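*draft 2020-07-04 — chapter order still open, see notes at back*

# Chapter 4. Glaze and Color

Clay is half the job. Glaze is the other half, and it's where most of a first-year's pots get ruined. Read this chapter before you open a bucket. Read the safety page again too, you've forgotten it.

By the end you should be able to:

- say what a glaze is made of and what each part does
- tell a matte surface from an underfired one
- mix a 100 gram test batch without help
- keep a test log that someone else can read

## 4.1 What a glaze is

Glass. A thin coat of glass, melted onto the pot and stuck there. Three jobs inside it. Silica makes the glass. Flux brings the melting point down to where a kiln can reach it. Alumina stiffens the melt so it stays on the wall of the pot and off the shelf. Everything else — color, opacity, speckle — is an addition to those three.

Get the balance wrong and you'll know. Too much flux: runs. Too little: dry, scratchy, dull. Too much alumina: matte, sometimes a good matte, sometimes chalk.

Students mix these up all the time. A true matte is fully melted. Tiny crystals grow on the surface as it cools and scatter the light. An underfired glaze looks matte because it never finished melting, and it will stain, mark and wear. Test: rub the tile with a cut lemon, leave it overnight, rinse. If the color has changed, don't eat off it.

## 4.2 Where the color comes from

Metal oxides, mostly. Small amounts. Cobalt for blue, and it's strong, so weigh it twice. Copper for green, or red if the kiln is starved of air. Iron for nearly everything from straw to black. Pinks are harder. Most potters buy a ready-made chrome-tin stain and add it to a white base, because getting there from raw oxides takes months of tests and alot of patience.
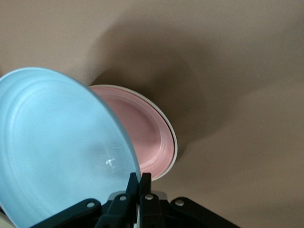
Pale colors need a white base. Put a soft blue over a brown clay body and you get gray mud. Two ways out: switch to a white clay, or lay down a coat of white slip first. The Helldale workshop did the second for years. Cheaper clay, one extra step, and the slip hid a lot of sins. Taston went the other way and paid for the white clay.

Relief matters as well. Where a glaze crosses a raised edge it thins, and the color goes lighter. In a groove it pools and goes darker. A plain ring cut on the wheel can give you two tones from one bucket. Plan for this when you throw — you can't add it later.

## 4.3 The line blend

Your first real experiment. Two glazes, A and B. Mix them in steps, from all A to all B, one tile per step. Fire them together, same shelf. Line them up after.

Keep the tiles. Number them on the back in iron oxide, not pencil, pencil burns off. The Jislow tile wall started as one line blend and had 2,000 tiles on it when the shop closed. Of those maybe 30 ever went onto a pot for sale. Normal. The other tiles told people what to leave alone.

Dambrauskienė (the pottery, see map in Chapter 1) kept a different kind of record. A 500 gram jar of every batch, dried and sealed, with the February delivery sheets taped to the lid. When a supplier changed thier feldspar, the old jar showed what had moved.

## 4.4 Before you start

Mask on for dry powder. Always. Wet sponge for spills, never a broom. Sieve twice. Write the recipe down before you weigh, tick each line as it goes in.

Materials list for the first test batch is on the next page.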